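Notebook entry, June, Brernby kitchen bench
Entered by Araceli Salcedo; reviewed by Harish Solanki

Purpose: to bring the bench rules for the toaster oven task into line with revision 10 of the Saltix handling procedure. The scope is the oven, the loaf and the plate.

Rule 1. The oven door is to be fully lowered before any motion toward the rack is commanded. The arm does not enter on a partly open door. The loaf is to rest on the rack, clear of the heating element. 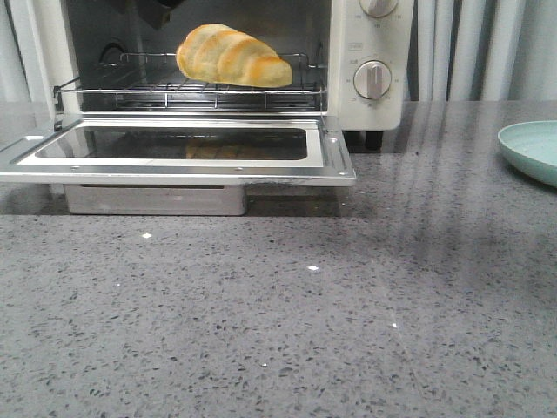 Who may authorize a move into the oven cavity?
The operator of record, once the door position has been confirmed aloud by a second person.

Rule 2. Approach speed near the oven is limited to 332 mm/s, and to 272 mm/s over the plate. Akash Nautiyal requested a single limit of 390 for both. Declined; the separate limits stand until the stopping distances have been measured again.

Rule 3. The fingers are to be inspected before each session and wiped if they have touched food. Crumbs on the plate are to be logged before a run is started. Two entries in the previous log omitted this. Jad Abu Hammour will correct the form. 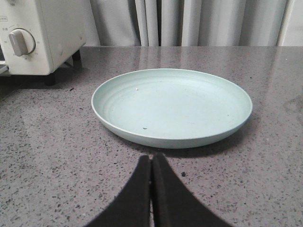 When does a run have to be stopped and logged as a fault?
Any unplanned contact with the oven, plate or counter ends the run, and the entry is made before the arm is moved again.

Open item: the wording on emergency stop placement is with Cayetano Marín. Rule 2 to be reissued after his reply.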